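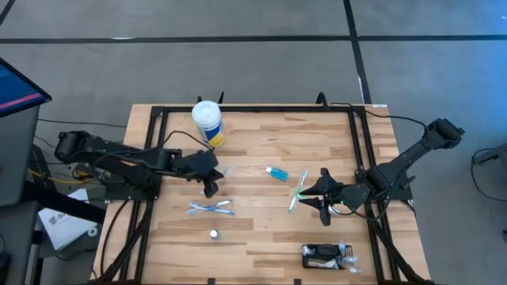 Shopper Panel: Help Us Find Out Why Clothes Bought Online Go Back

Nirkine is looking for people who buy clothes and shoes online and who don't mind telling us what they think, at length if they like. We run the online store Dranell, and for a good while now we have been trying to get better at showing what a sweater or a pair of boots is like before it lands on your doorstep. Our returns desk can tell us what came back. It can't tell us what you were hoping for when you clicked the button, so we would love to hear it from you!

What you would be doing

You will join us for 3 sessions through November, each held over a video call from your own home. In the first one we chat about how you shop, what you look at on a product page, and what you skip. In the second you will pick out two items from the Dranell store (we pay for them, and you keep them, whether you love them or not) and talk us through your choice as you go. The last session comes after your package has arrived, and we will ask you to open it with us on the call and say whatever comes to mind. Sessions last around an hour, and yes, it is perfectly fine if a child or a cat wanders in.

Between sessions there is a short shopping diary to fill in. A line or two is plenty, though some people on our last panel wrote whole pages and we enjoyed every one of them.

Who we would like to hear from

You should be 18 or over, live in the United States, and have bought clothing or shoes online at least twice this year. You will need a phone or computer with a working camera. You don't have to be a Dranell customer, and we would be especially glad to hear from people who gave up on buying clothes online and went back to the store, and from anyone who wears sizes that are hard to find. Please don't apply if you or someone in your household works for Nirkine, or for Mahmoudi, who handle our deliveries.

What you get

Everyone who finishes all the sessions and the diary receives $225, paid by bank transfer or check, on top of the items. If you have to stop partway, we pay for the sessions you did. We record the calls so that we can take proper notes, and only the research team watches them.

How to apply

Write a few lines to Sumeya Adugna, panel coordinator, through the contact form on the Nirkine site, and put "Shopper Panel" in the subject box. Tell her the last thing you bought online to wear and whether you kept it. Applications close 2020-10-22, and Sumeya will reply to everyone who writes in, including those we can't fit in this time.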